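首页 | 收纳手册 | 衣柜篇 | 厨房篇 | 常见问题 | 关于我

衣架整理上手指南 第三节:清空、分拣、入筐

2024-11-18 发布 作者:本站编辑

上一节讲完了怎么把衣服全部从杆子上请下来,现在轮到衣架了。
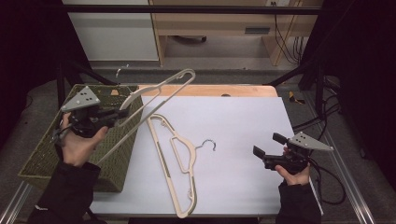 我以前一直觉得衣架这东西没什么可整理的,挂回去不就行了嘛!直到搬来现在的房子,一口气倒腾出一大堆,钩子勾着钩子,拎一个带起来五个,我坐在地上解了一晚上。所以这一节我写得比较啰嗦,大家按自己的情况挑着看。

3.1 开始之前要准备的东西

一张桌子,台面要够放下一个完整的衣架,横着竖着都能转得开。我用的是书房那张,Torkeck 的老款,高度刚好不用弯腰。

一大张白纸。包装纸的反面、画纸都可以,大小以盖住大半个台面为准。颜色浅的衣架放在木头桌面上很容易看漏毛刺,垫张白纸就清楚多了,而且掉下来的灰和线头最后一卷就扔,特别省事。

一个敞口的筐。编织的、布的、塑料的都行,开口尽量方正一点。圆筐我也试过,衣架的肩膀总是卡在筐沿上,翘得到处都是。

一块微湿的软布,一块干布。

一卷细绳或者几根旧鞋带,后面扎捆用。

注意:筐请放在桌子的一侧,左手边右手边随你习惯,但是不要放在桌子底下。我放过一次,弯腰弯到第二天腰都是酸的。

3.2 铺纸和摆位

1. 把台面清空,杯子和手机先拿走。

2. 白纸铺平,四个角用手掌压一压。纸要是老卷边,就反着卷一下再铺。

3. 把筐放好,筐口朝上,和桌边靠近一些,手伸过去就能放。

4. 待检查的衣架放在椅子上或者地毯上,一次拿到桌上的不要超过两个。

第 4 条我要多说一句。我知道有人(比如我)喜欢一把全倒在桌上,看着有气势,结果就是又勾成一团。两个真的是上限,一个拿在手里,一个平躺在纸上等着,节奏最舒服。

3.3 逐个检查

1. 拿起衣架的时候捏肩膀,别拎钩子。钩子会转,一转整个衣架就甩出去了,我家墙上有一道印子就是这么来的。

2. 把它平放在纸上,先看钩子。用手指轻轻拨一下,能转但是不晃,就算合格。晃得厉害的放到一边,等 3.5 节处理。

3. 看两边的肩膀。带小缺口的那种,缺口里最容易积灰,也最容易勾针织衫。拿干布的一角塞进去抹一遍,顺便感觉一下有没有毛刺。

4. 看底下的横杆。横杆弯了的挂裤子会往中间滑,可以留着挂外套,不用急着扔。

5. 翻过来,背面再看一遍。

6. 用湿布整个擦一圈,再用干布收水。金属钩子务必擦干!我有一批就是偷懒没擦干,放在筐里过了一个梅雨季,白衬衫领口后面全是锈点子。

提示:植绒衣架不要用湿布,用粘毛滚筒滚一下就好,滚的时候顺着一个方向。

3.4 入筐

这一步看着最简单,偏偏返工最多,我自己试了好几种摆法,下面这个是目前最顺的。

1. 捏住衣架的肩膀提起来,让它稍微斜一点再往筐里送。斜着进去比正着进去好放得多,钩子不会先撞到筐沿。

2. 第一个衣架贴着筐的内壁放,钩子朝外。

3. 后面的都跟着第一个的方向,钩子全部朝同一边。这一条请一定遵守,钩子方向乱了,前面的活就白干了。

4. 每放好几个,用手掌从侧面推一推,让它们靠紧。

5. 筐里如果本来就有别的小东西,先拿出来。我经常在筐底摸到夹子、纽扣,还有一次是找了半年的备用钥匙。

6. 放到筐沿附近就停,换下一个筐或者先去挂起来,不要硬塞。

注意:编织筐的内壁有时会有翘起来的头,会刮手,也会刮植绒。放之前顺着内壁摸一圈,有翘头的话剪掉。

关于筐的大小,有读者在后台问过要多大的才够。我的办法很土:拿一个最宽的衣架去店里比,斜着能放进去一半以上就可以。我现在用的一个是 Bonsu 的,另一个是在菜市场门口买的,说实话后面那个更耐用……

3.5 挑出来的怎么办

钩子松了的:木衣架一般能拧,顺时针拧到不晃为止,拧不动了不要较劲,会裂。塑料的没法修,我会拿去阳台绑豆角架子。

肩膀有毛刺的:细砂纸,400 目就够,轻轻打几下,再擦干净灰。不要用指甲刀去修,越修越豁。

尺寸不对的:小孩的、特别窄的,单独扎一捆。细绳从钩子底下绕两圈打活结,下次要用一拉就开。

洗衣店带回来的铁丝衣架:我个人是不留的。攒够 12 个我就送回洗衣店去,老板每次都收,还会跟我聊两句天气。

颜色不统一的:这个真的看个人。我是花了好久才把衣柜里换成同一种米色的,换完确实每天开柜门心情都好一点,但是之前花花绿绿的那几年,衣服也没少挂呀。

3.6 收尾

1. 把白纸从四周往中间拢,连灰一起包起来扔掉。纸还干净的话可以折好留到下次。

2. 台面用干布过一遍,边缘和桌上的孔洞别漏了,线头喜欢往那种地方钻。

3. 地毯上吸一遍。木刺掉在地毯里是看不见的,光脚踩到才知道厉害。

4. 筐拿到衣柜旁边,准备进入第四节的挂回步骤。

如果当天来不及挂,筐可以先放着过夜,上面盖块布防灰。别盖塑料袋,闷着不好。

3.7 几个常被问到的小问题

衣架要不要按类型分筐?衣架少的话不用,混着放,钩子同向就行。多的话我建议至少把带横杆和不带横杆的分开,挂的时候找起来快很多。

可不可以不铺纸?可以,深色衣架我有时候也懒得铺。浅色的还是铺吧。

能不能用 Flusance 那种折叠收纳盒代替筐?我借朋友的用过一回,盒壁偏软,衣架一多就往外鼓,临时过渡没问题,长期放我还是用筐。

做完一轮要多久?这个我真答不上来,我一边听歌一边弄,中间还去煮了碗面。

下一节讲挂回去的顺序,会用到细绳和标签纸,标签纸我用的是 Jundside 的小号,普通的也可以,提前备好就行。

上一节 | 目录 | 下一节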